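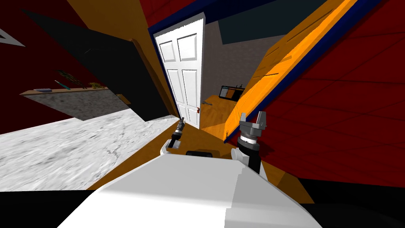

The Name on the Depot

The bus to Punendale took 60 minutes, and Mrs. Sotomayor's class sang for most of it. Milagros Salcedo did not sing. She had the reading in her coat pocket and kept putting her hand on it.

The reading was for the opening of the old depot. The town had cleaned it up and was going to use it as a library, and the school had been asked to send someone to read from the strike letters. The class had been studying the strike since the start of the term. They had drawn the rail line from Punendale to Troninport on a long roll of paper, and they had learned the names of the men who went to jail. Milagros had been picked to read because she was loud.

The letter she had been given was from a woman named Carmela Cifuentes to her sister. It was mostly about shoes. The family had one good pair between two boys, so the boys went to school on different days. Near the end Carmela wrote that the Marchetti company had put 884 people out of work and that she had stopped being able to sleep on her left side, where the window was.

"Why the shoes?" Milagros had asked when she got it. "Danny got the one with the fire."

"Read it a few more times," Mrs. Sotomayor said.

She had read it a few more times. It was still about shoes.

The depot was colder inside than out. Folding chairs had been set up where the ticket line used to be, and a heater was running near the front. Old people had taken all the seats close to it. A woman with a clipboard found the class and told them they would go on after the mayor.

"Which one of you is the reader?"

Milagros put up her hand.

"I'm Macarena Pacheco. You'll stand on the tape. Don't touch the microphone, it's been set." She looked at the paper in Milagros's hand. "Which letter is that?"

"Carmela Cifuentes."

Ms. Pacheco wrote something down. Then she pointed with her pen to the second row. "Her son is here. The one in the brown jacket. I thought somebody should tell you before and not after."

Milagros looked. The man in the brown jacket was very old and was eating a roll out of a paper napkin. He was being careful with the crumbs. A woman next to him was talking and he was nodding at the wrong times.

"Which son?" Milagros said.

"I'm sorry?"

"There were two. In the letter. One was eight and one was 5."

"I don't know, honey. He's the one who's left."

The mayor talked for a long time about the roof. The old slate had come from Jultemetti and could not be matched, so the new slate was from somewhere else, and he hoped people would get used to it. There was clapping. Danny read the letter with the fire in it and read it too fast. Then Ms. Pacheco waved her pen.

Milagros stood on the tape. The microphone was too high. She did not touch it. She lifted her chin and read loud enough that it didn't matter.

She read the part about the price of lamp oil. She read the part about the neighbor's goat. When she got to the shoes she slowed down, which she had not practiced.

"Tomas goes one day and Luis goes the next," she read, "and at night the one who went tells the other what was said, so that they both have it. Luis is not a good teacher. Tomas came out of it thinking that Brazil was a kind of bird."

The man in the brown jacket laughed. It was a short, rough noise, and some people turned around. Milagros lost her place. She found it with her finger and went on to the 884 people, and the window, and the love to everyone at home.

Afterward there was cider. The class was allowed to walk as far as the end of the platform, where the rails had been taken up and grass had grown in. Milagros stayed inside. She stood by the man's chair until the woman next to him noticed her.

"Papa, it's the girl who read."

He looked up. His eyes were wet at the edges, but it was a cold room and a lot of people's were.

"Are you Tomas?" Milagros said.

"Luis."

"Oh."

"I never said it was a bird," he told her. "I said there were birds in it. He didn't listen. He'd be lying there looking at the ceiling." He folded the napkin over what was left of the roll. "What do they have you learning now?"

She thought about it. "Fractions. And the strike."

"Tell me the fractions," he said. "I know the strike."

His daughter moved her purse off the next chair. Milagros sat down and started with halves. She had gotten as far as common denominators when Mrs. Sotomayor came in to say that the bus was waiting, and he asked if it could wait a minute more.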